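Two-arm table handling: example gathering at Niltthorpe

Page kept by Tegwen Prothero. Last changed March 25, 2019.

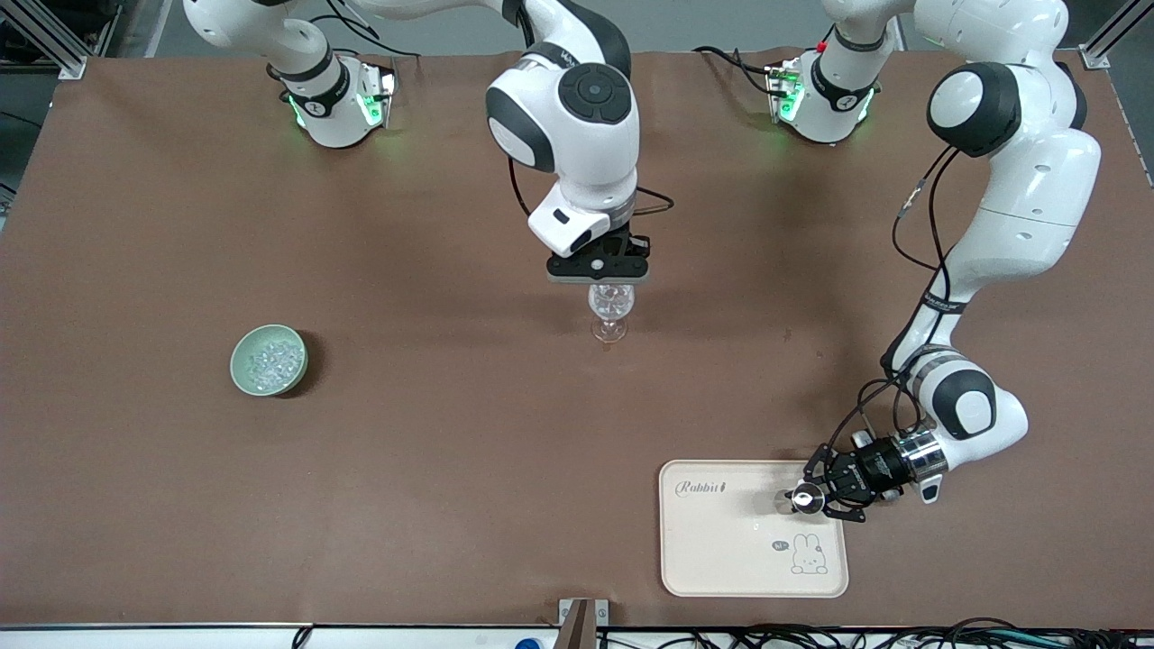

The Niltthorpe set is meant to hold 3259 episodes of tableware handling, each with joint positions, gripper opening and camera streams stored on one clock. Sandro Colombo and Morena Greco share the operating, in blocks of 10 episodes, and swap after each block. Both arms are recorded throughout, including any stretch in which one of them only waits.

Glassware is kept as a separate group. Clear objects give poor depth readings, so the learner is trained on colour images and joint data for these. The wine glass is gripped by the bowl, with the fingers pointing straight down – stem grips are logged under another label.

Failed grasps stay in the set and are marked as such. An episode is dropped only if a stream has gaps or the clocks drift apart. Lino Fontana checks the first 800 by hand; the rest go through the Brulix script, version 2.

Brown paper covers the table in all episodes up to October. Plain and patterned cloths follow after that, with the same objects and the same labels.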